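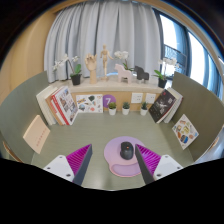
Madalena Esteves

to the Miltville desk-sharing list
23rd August

Hello everyone,

I am answering below the message from Nava, because she asked several things and I did not want to lose any of them. I am sorry that it took me some days. I wanted to sit at the desk for a while first and see what I really use.

Nava wrote:

> Dear all, from October the desks on our side will be shared by 2 people
> each, one in the morning and one in the afternoon. Before we make the
> pairs I would like to hear from everybody:
>
> 1. What do you keep on the desk all the time?
> 2. Can your mouse and mouse pad be used by the other person?
> 3. Are the partitions to be left free, or may people put things there?
> 4. Is there something in the drawers that must stay?
>
> Please also say if you prefer morning or afternoon.
> Nava

For the first question, I keep very little. The mouse pad is the lilac-pink one with the raised part for the wrist, and on it is a black mouse. I have the pad on the right part of the desk and I leave the left part free, because I write by hand a lot and I need space for the big notebook. The notebook goes home with me every evening, so it will not disturb anybody.

For the second question, yes for the pad and yes for the mouse, but I must explain one thing. I bought the pad myself after I had pain in the wrist last winter, and it helped me very much. The other person can use it with pleasure. I only ask that it is not put in the drawer under heavy folders, as happened to my previous one. That one was pressed flat in the middle and never came back to its shape. If my partner is left-handed, please move everything to the other side without asking me. I will move it back in two minutes.

The mouse has its small orange light on the top. I mention it because Cindia asked me in the kitchen if orange means that something is broken. I have always worked with it like this and I don't know how to change the color. If somebody knows, please write to the list and not only to me, as I believe that desk 17 has the same model.

For the third question, I would prefer that we may put things there, but only things that stand by themselves or lean. No tape, please. On the older partitions the tape took away a piece of the surface and it still looks ugly. At my desk there is a pale peach booklet leaning on the left side and a white sticker card on the right side. The booklet I would like to keep where it is, I look inside it more often than I expected. The stickers can be used by anyone, they were left over from Bandance, and I will not need so many.

May I also ask that we keep the tall partitions when the pairs are made? I read in an older message that there was an idea to take them away so that the desks look more open. For me they are the reason I can concentrate. When I sat for 5 weeks at the long table near the door, I heard every telephone call and I went home tired.

For the fourth question, in my drawer there is a box of tea, a charger and the folder number 76, which must stay in the building. I can put all of it in the lower drawer and give the upper one to the other person.

I prefer the morning. If there are too many people for the morning, I can take the afternoon on two days of the week, but please tell me before the end of September so I can arrange the bus.

One small question from my side: who will clean the desk surface between the two shifts? I think each person should wipe it before leaving. I can bring cloths, but I would like to know first if the usual spray is good for this type of desk top. At my last office the spray left white circles on the wood pattern and we could not remove them.

Thank you, Nava, for organizing this.

With kind regards,
Madalena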